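Last updated 6th September. I get a lot of the same questions about learning to bake sourdough at home, so I finally put them in one place. If yours isn't covered, drop me a line through the contact form and I'll get to it when my hands aren't sticky.

## Starter questions

**Do I have to buy a starter?**

Nope. Flour, water, a jar, and about as much patience as you can scrape together. Mine is called Bruna and she began as rye flour and tap water on a windowsill in May a few years back. If you'd like a head start, ask someone who bakes. They're throwing the stuff away every week and they'll be thrilled to hand you a spoonful.

**My starter smells like nail polish remover. Is it dead?**

It's hungry! Pour off any liquid, keep a tablespoon of what's left, and feed it fresh flour and water twice a day until it smells like yogurt or beer again. Pink or orange streaks are another matter, and so is fuzz — throw that out, wash the jar, start over.

**Can I go on vacation?**

Yes, please do. Feed it, stick it in the fridge, forget about it for two weeks. I've left Bruna for longer than that and she came back after three feedings, a bit sulky.

**Do I really have to throw half of it away?**

You have to take it out of the jar, but it doesn't have to go in the trash. I keep a discard tub in the fridge and make pancakes on the weekend (crackers too, if I have rosemary). Don't use discard from a brand-new starter in its first week, though. It tastes like a wet basement.

## Flour and water

**What flour do you use?**

Plain supermarket bread flour for most of it, with a scoop of whole wheat. I used to drive out to the mill at Crenshaw for the fancy stone-ground bags, and it's lovely flour, but my everyday loaf came out pretty much the same and I got my Saturday mornings back. Okay, I still go twice a year.

**Why does your recipe make so much dough?**

Because the big batch recipe is for four loaves! It calls for 2000 grams of flour, and I put it up for people who bake for a crowd. The regular one is further down the recipes page and makes a single loaf with 521 grams. I know it's a weird number. I was emptying a bag the first time, the loaf was great, and I never changed it.

**Does tap water work?**

If you can drink it, you can bake with it. If yours smells strongly of chlorine, leave a pitcher out overnight and see if that helps.

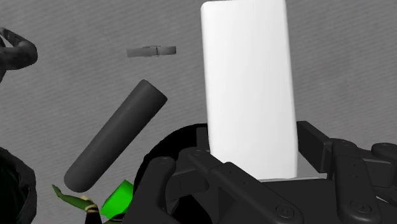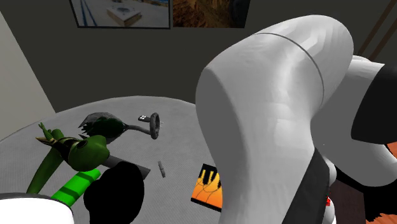
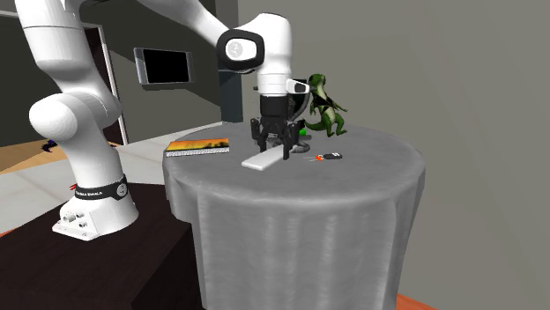
*Computer renderings, three views.*

## Dough trouble

**My dough is a puddle. What did I do?**

Probably one of two things: too much water for your flour, or it sat too long in a warm kitchen. Next time hold back a little of the water and add it only if the dough feels stiff. For tonight's puddle, oil a pan, pour it in, poke it all over, add salt and olive oil, and call it focaccia. I have served a lot of "focaccia."

**How do I know when it's done rising?**

I go by the dough and mostly ignore the clock. You want it puffed up, a little domed at the edge of the bowl, with some bubbles showing and a good wobble when you shake it. In winter that can take my kitchen all day. In July I've had it ready before lunch and nearly missed it.

**Do I need a mixer?**

I don't use one. I have a Skiratel stand mixer that was a very generous wedding present, and it makes excellent cookies. For bread I stir with my hand, wait half an hour, then stretch and fold the dough four times over the next couple of hours.

**Why is my loaf gummy in the middle?**

Did you cut it hot? Everyone cuts it hot. Give it two hours on a rack, minimum. If it's still gummy after that, it was either underbaked or underproofed, so try ten more minutes in the oven first and see where that gets you.

## Baking and gear

**Do I need a Dutch oven?**

It helps a lot with the crust, but any heavy pot with a lid that can take the heat will do. Check the knob! Everett Pruitt, who taught the first bread class I ever took, melted one right in front of us. The bread was fine.

**What's the basket you use?**

It's an Unema, the small oval one. A bowl lined with a floured dish towel does the same job. Use rice flour for the dusting if you can get it, the dough sticks way less.

**My crust is too hard for my kids. Any tips?**

Keep the lid on a little longer and turn the heat down once it comes off. You can also wrap the cooled loaf in a towel overnight, which softens it quite a bit.

## Odds and ends

**Can I share your recipes?**

Sure, just link back to the page. Please don't copy the whole thing onto your own site — that's happened a couple of times and it bums me out.

**Do you ship bread?**

I don't, sorry. One oven, one me.

**How do I get on the mailing list?**

There's a box at the bottom of the recipes page. I send something when I have something to send, so it might be twice in a month and then quiet until the holidays. If you signed up and got nothing, check your spam folder first, then write to me.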